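The Clockmaker of Andalitz
by Pierina Ferri

Historical romance
Paperback and ebook
Book 2 of the Andalitz series
Published by Sartori
In stock. Orders placed before 3 p.m. leave our warehouse the same day, Monday through Friday.

About the book

Livia Broma has run her father's inn at the top of the Andalitz pass since she was nineteen. She knows which of the carters will pay and which will leave by the back window. When a stranger comes up the road in October with a broken axle and a crate he won't let anyone else carry, she gives him the room over the stable and asks for a week's rent in advance.

Matthias Renn has been hired by the town to repair the tower clock, stopped since the flood year. He has let the town believe he is a bachelor from the coast. The truth is that he grew up three valleys away, that his family and the Bromas were once partners in the salt trade, and that his grandfather was blamed for the fire that ended it. He means to fix the clock, find the old account books and be gone before the snow closes the road.

The snow comes early. The inn fills up with people who can't get down the mountain, among them a magistrate with a long memory and the man Livia was once supposed to marry. By the time the pass opens again she will have to decide what she owes to her father's name and whether she can forgive a man who came to her door under a false one.

About the series

The Andalitz books are set in the same mountain town and share some of the same people, but each has its own couple and its own ending. You can start with any of them. Readers who like to go in order should take them this way:

Book 1: The Salt Road
Book 2: The Clockmaker of Andalitz
Book 3: A Winter Bride for Hollin Gate

The magistrate's daughter, who has a small part in this book, is the heroine of Book 3. Livia's cousin Teresa and her husband, who come to the inn for the harvest supper, are the couple from The Salt Road. If you plan to read that one and don't want to know how it ends, read it first, as the supper chapter gives it away.

From Chapter One

The axle had gone at the second bend, he told her, and he had walked up from there.

"With that?" Livia looked at the crate.

"With that."

"You could have left it with the cart. People don't steal on this road. There's nowhere to run to with it."

He set it down on the step, carefully, one corner and then the next, and straightened his back. He was younger than she'd taken him for from the window. There was mud on him to the knee.

"I was told there'd be a room," he said.

"There was a room on Thursday. Now there's a wool buyer in it." She held the door wider in spite of herself. The wind was taking all the heat out of the hall. "There's the one over the stable. It's dry. The horses start up early, and I'll want the week paid before you carry anything upstairs."

He paid in coast money. She bit one of the coins while he was looking at her, so that he'd know she was a person who did that, and put the rest in her apron.

Details

Author: Pierina Ferri
Publisher: Sartori
Format: Paperback with flaps; ebook
Chapters: 30
Language: English
Heat level: Moderate. Two love scenes, both between the main couple, neither very long.
Content notes: Death of a parent before the story starts, a house fire told in flashback, a child who is ill and recovers.
Ending: Happy, with an epilogue set the following spring.

The paperback also has a map of the pass and the town, drawn by the author, and a short note on tower clocks of the period. The ebook has both, but the map is easier to read on a tablet than on a phone. 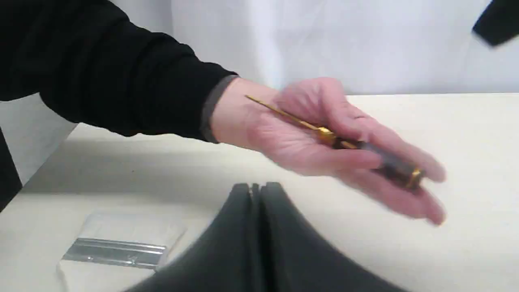
Do I need to read The Salt Road before this one?
Each book tells a complete story, so you can begin with The Clockmaker of Andalitz and go back to the first one later. The only thing you'll find out early is how things end for Teresa.

Is there a large print edition?
Large print is planned for Book 1 only at present. The ebook can be set to any type size.

Can I get a signed copy?
Pierina Ferri signs bookplates for us twice a year. Choose "with bookplate" when you add the paperback to your cart. When they run out, the option goes away until the next batch comes in.

About the author

Pierina Ferri taught high school history before she started writing fiction. The Salt Road was her first novel. She lives in a former post office with her husband and two dogs and is at work on a fourth Andalitz story, which will go back to the years before the fire.

Delivery and returns

Paperbacks are sent by Paketmont in a cardboard sleeve. You'll get a tracking number by email when the parcel is picked up. If you order more than one title from the series, they ship together once all of them are in stock. To have them sent separately, place separate orders.

Unread paperbacks can be returned within 30 days. Bookplate copies can be returned only if they arrive damaged. Ebooks can't be returned after they've been downloaded, but write to us if the file won't open and we'll send a new one.

Reading groups

Groups ordering several paperbacks to one address can ask for the discussion guide at no charge. It covers all the chapters and gives away the ending, so hand it out after everyone has finished. Send your order number and the name of your group through the contact form.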